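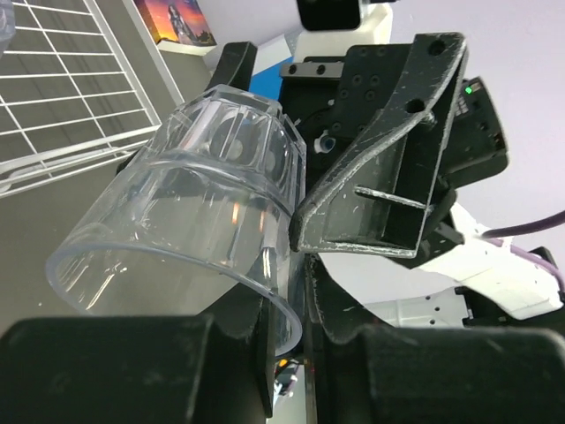

*A clear plastic cup, tilted on its side.*

# 13 months old and will not give up the bottle. Tips?

**Shewit Adugna**, August 30, 2021

My son is 13 months old and regards his bottle the way some people regard their phone. At his checkup we were told to start moving him to cups. I said "sure" in the voice of a woman who had not yet tried it.

So far we own a straw cup (he chews the straw), a spouted one (he uses it to hit the dog) and one of those 360 cups, which he holds upside down over the rug with a look of scientific interest. He gets four bottles a day: wake-up, before each nap and bedtime. The bedtime one is the one I'm scared of. He eats solids fine, and we switched him to whole milk a few weeks ago with no drama at all, which probably used up our luck.

Do I take them all away at once or go slowly? And does he have to get the same amount of milk from a cup? Yesterday he took maybe two sips and then asked for cheese. We live in Honddale, where my mother-in-law is also within driving distance, and she says all her children had bottles until they were three and look at them. I have looked at them.

---

**Mahlet Tefera**

Go slowly, and leave bedtime for last. With my daughter we dropped the midday bottle first, since she barely cared about that one, and gave her milk in a cup with lunch. After five or six days we dropped the next. The morning one took two tries. The whole thing ran from the start of March to nearly the end of it, with one week off for a cold, when everybody got whatever they wanted, me included.

For bedtime we moved the milk to before the bath, then teeth, then a book. The first two nights were loud. On the third she pointed at the shelf where the bottles used to be, sighed like a landlord, and went to sleep.

Her milk did drop for a while. Our doctor wasn't bothered, as she was eating yogurt and cheese, but ask yours about your own kid. Small open cups worked best for us in the end. Put in one inch of milk, no more, so that one inch is what you mop up. And give the spouted cup to the dog, he's earned it.

---

**Botbridge**

cold turkey. threw them all out, 3 bad nights, done

---

**Alemayehu**

We tried cold turkey too and it was nine bad nights, so your mileage may vary. What helped was putting only water in the bottle and milk in the cup. He worked out which was the better deal. Don't let him walk around with either one all day though, our dentist had feelings about that.

Also my son is 19 now and drinks from the carton.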